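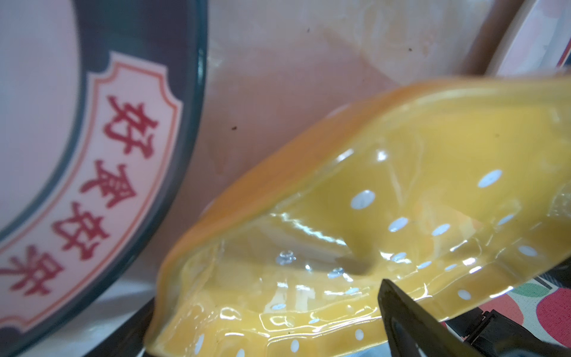 Where we are with the Pryor Street supper program

Hi all, it's October and I owe you an update, so get a cup of something and I'll try to keep it short (I won't manage it).

The suppers are going well! We opened the doors at Pryor Street with three evenings a week in the plan, and we've kept to all three apart from one night when the boiler quit. Your grant was meant to cover 160 meals a week by now. We're at 109. I'd love to give you the bigger number, but the room fills up by 6:15 and we don't have a second sitting yet. More on that below.

Food

Most of our vegetables come from Fernau, the growers out past the reservoir, and they've been so good to us. They drop off whatever didn't sell, which meant a truly silly amount of squash in the last delivery. We've done squash soup, squash curry, squash with noodles, and a squash cake that went faster than anything else on the table. Rice and dry goods we still buy at full price, and that line is running over what I told you in the spring. I guessed too low, plain and simple. I've moved some money across from printing to cover it, and the budget sheet shows the change.

Dishes and kitchen stuff

We stopped using paper bowls in the second month. People stay longer when they're eating off a real dish, at least that's how it feels from where I stand with the ladle, and we were throwing out bag after bag of trash. Nearly everything we have now was donated, so nothing matches and I like it that way. What we're short on is big serving spoons and lids. The dishwasher from Fumura is in and running. It's loud, but a full load takes seven minutes and I'd marry it if I could.

What hasn't worked

The sign-up form. I spent two evenings setting it up and people just walk in anyway, which is fine with me, except it makes the shopping a guess. We're going to try a tear-off sheet by the door next month. The Saturday cooking class is also on hold. We couldn't get the room, and the one other place I looked at had a single outlet.

What's next

I want to try the second sitting, starting at 7:30, on one evening only to see how it goes. Paltatora has offered us their folding tables for free if we can pick them up, so that's a van and a couple of strong backs. I'd also like to put the unspent class money toward the rice line, if that's okay with you. Can you let me know before I place the next order?

Receipts are in the shared folder, in date order up to the end of last month. The boiler invoice is still missing and I'm chasing it.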